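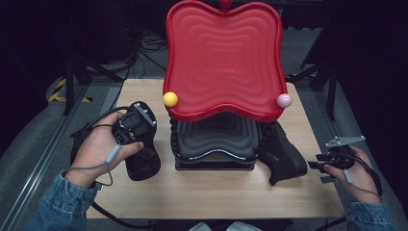

From: Larysa Lytvynenko
To: entryway-storage list
Subject: Re: [entryway] Tiered trays: shoes on the lower levels?

Hemant Agarwal wrote:

> We have the Moroz tray tower with the red top tray and the dark
> gray ones under it. It was bought for dog toys, mostly balls, and
> now I would like to use the lower trays for sneakers so that I can
> get rid of the mat by the door. Two questions.
>
> 1. Do the ridges in the trays hold enough water to matter? The
> mat lets everything through to the floor.
>
> 2. With the top tray tipped up, can I leave it like that and load
> from the front, or does the weight end up on the supports at the
> side? The leaflet shows it closed and nothing else.
>
> Shoes are a men's 10, low cut. I am near Ivitville, so wet from
> December on.
>
> Hemant

Hemant,

On 1: yes, within limits. I poured water into one of my gray trays on a level counter, using a kitchen scale underneath. It took 135 grams before the grooves were full and the water began to run across the ridges. A pair of sneakers worn in light rain leaves much less than that. Boots with snow in the tread leave more, and I would keep those off the tower entirely.

The grooves follow the wavy outline, so they don't drain to any one point. You have to lift the tray level to the sink or wipe it in place. An old dish towel pushed along the grooves does the job. Grit is the bigger nuisance. It packs into the outer groove and shows up badly on the glossy finish. I use a dry nail brush first, then the towel.

On 2: I would not leave the top tray up as a regular thing. Tipping it to get at what is below is fine. Use the small knob on the rim and keep the other hand on the base, particularly on a smooth table. When it is up, the load sits toward the column side, and on mine the base will rock if a heavy shoe is set down on the opposite side. I put a 300 gram bag of rice in the bottom tray as ballast, which cured most of it. Balls have to come out of the red tray before it is tipped, obviously.

Spacing is the other problem. My trays nest closely enough that a low sneaker won't fit between two of them standing up. On its side, one shoe fits in the open tray and the second goes in only if you turn it heel to toe. Measure yours before you throw the mat out. If the gap on the Moroz is under 14 centimeters fully opened, I don't see it working for a men's 10.

What I ended up with:

Top tray: balls, leash clips, keys
Middle trays: gloves, shoe brushes, spare laces
Bottom tray: one pair of children's shoes, ballast

The adult shoes went to a Zuveck wire rack with a plain boot tray under it. It takes up more floor than I wanted — but it can be hosed off.

Does anyone have the Wimow version? I would like to know whether its supports come off for cleaning. Mine collect dust in every ridge and I have not found a brush that reaches the back.

Larysa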